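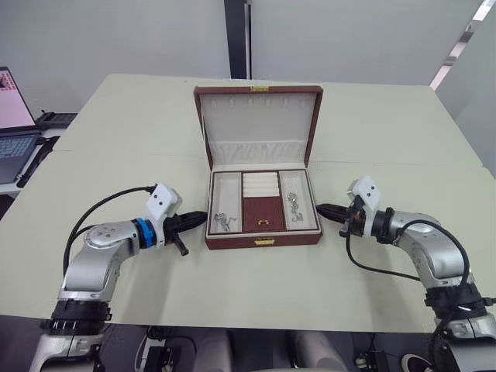

Milagros Paucar
Collections Lead, Girkum Costume Hire

Progress report to the Montoya Fund, second instalment

We use cookies to remember your preferences and to see which pages are read. Accept all / Manage settings

You gave us £2180 to get the hire jewellery out of biscuit tins, and I can report that the biscuit tins are empty. One of them has gone back to holding biscuits. I mention this in case it counts as match funding.

When I last wrote, the jewellery lived in five tins and a drawer that only opened for Ashok Negi. Pieces went out to schools and drama groups in sandwich bags and came back in the same bags, usually with somebody else's brooch. The plan was to clean everything, put it in proper boxes by period and colour, and send each box out as a set with a list inside the lid.

The boxes have come. They are reddish-brown on the outside and cream inside, with a gold clasp at the front, and they look rather grander than what we intend to keep in them. There are padded rolls in the middle for rings, a long open well down each side, and slots along the top of the lid for hanging necklaces. A gathered pocket runs across the lid below the slots. Larasati Nasution has claimed the pocket for the lists, and I have stopped arguing that it was made for something prettier.

Where the plan has slipped is chains. Our application said chains would be "sorted and stored by the end of January". Whoever wrote that (I did) had not looked at the chains for some time.
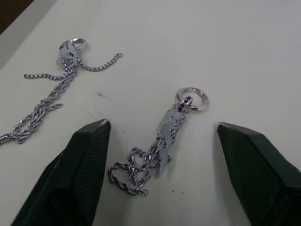 Page last changed: February 19, 2025

Most of the silver-coloured pieces came to us from the closing-down sale at Ludar, and a good many still had shop wrapping on them. It's thin, cloudy plastic that bunches up exactly where the chains join the ring, so that you can't tell a knot from a design feature until you have spent ten minutes on it. Some pieces put box chain and rope chain on the same ring, and I would like a word with whoever thought of that. Others have a ring at the top and a bit of dark purple stone on the fitting underneath. We have put those down as "evening, any period", on the grounds that no drama group has ever sent one back for being wrong for 1912.

Our method is now as follows. Each piece is laid out on a bare white table, well away from its relatives. The wrapping stays on until the piece has been entered in the hire book, then it comes off. Broken clasps go to Tamunoemi Aliyu, who can mend most of them and is blunt about the rest. We did try sorting on the green baize first, as it seemed more respectful, but the baize shed and the chains collected it.
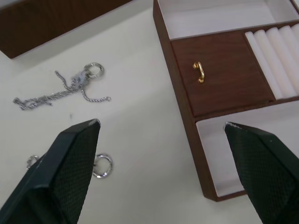 The small lidded section in the middle of the tray has caused more discussion than anything else in this project. It has a neat little gold handle and everyone wants it for something. I had it down for earrings. Larasati wanted it for spare clasps, and Ashok thought hire groups would lose whatever we put in there on the first night. We have settled on hoops, which are what groups ask for most and what they lose anyway.

As for the schedule, five boxes are packed and listed and could go out tomorrow. Two are waiting on chains, making the seven we promised you. The first full set is booked by Socorro Valderrama for her spring production, and she has agreed to tell us frankly whether anyone over the age of twelve can repack it from the list.

The grant is spent apart from a small sum held back for replacement clasps. Receipts are in the shared folder, including the one for the baize. I would be grateful if we could move the date for the last two boxes to the end of your financial year, and I have taken the word "sorted" out of the revised wording.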